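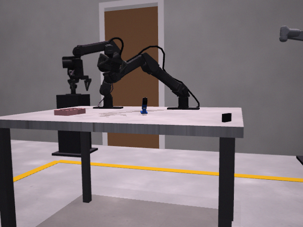 Two-arm bench in simulation: brick-like block, blue upright piece and small black cube on the tabletop, left gripper open.

Workshop tips: comparing two grippers before you buy either one

Most bad gripper purchases come from testing with a single easy part. The notes below are for a small shop with one or two arms and a parallel gripper on loan or in a simulator.

Pick three parts that disagree with each other. A long low block, something upright that can tip, and a small cube will cover most bench work. Put the cube near the front edge and the block well off to one side, so the arm has to reach at different extensions. A gripper that does well at mid-reach can droop when the arm is stretched out.

Fix the start pose. Ours is above the block, fingers slightly open and pointing down. Save it under a name and return to it before every trial. If the fingers are angled, measure the opening at the tips. The number on the data sheet is usually taken at the jaws.

Run the simulator first, but only for reach and collisions. Contact is where simulated results drift. Tarek Saber ran 200 simulated picks with the Pralus fingers and dropped 12. On the real bench the same fingers dropped 16 in the first morning, nearly all on the grooved block. Pads that bridge a groove hold. Pads that land half in it roll the part.

Check the second arm even when it is idle. With two arms on one table, the elbow of one and the shoulder of the other can come close long before the grippers do. Park the idle arm, then step the working arm through its path at low speed. Do this again after any change to a base plate position.

Leave slack in the cable, then check the slack. A wide loop over the elbow is fine until the wrist turns over. Rotate each joint to both limits by hand command and watch the loop. Vesela Dumitrescu ties hers at the shoulder and nowhere else below the elbow.

Change one thing per run. Swapping from the Tonley controller to the Skoryk and fitting new pads on the same afternoon gave us 314 log lines and no answer. We repeated the whole set in December with the pads left alone – the controller made no difference to drops, only to cycle time.

Wipe the tabletop between sets. Wipe the pads too, with a dry cloth. Solvent softens some rubbers.

Write the drop position down as well as the drop. A plain sketch of the table is enough.

Filed under: Shop Tips, Bench Automation, Grippers

Get the Sombridge workshop letter by email. Unsubscribe at any time.

Related tips
Marking out a base plate without a template
Cable ties, clips and sleeves compared
Setting a safe jog speed
When to replace finger pads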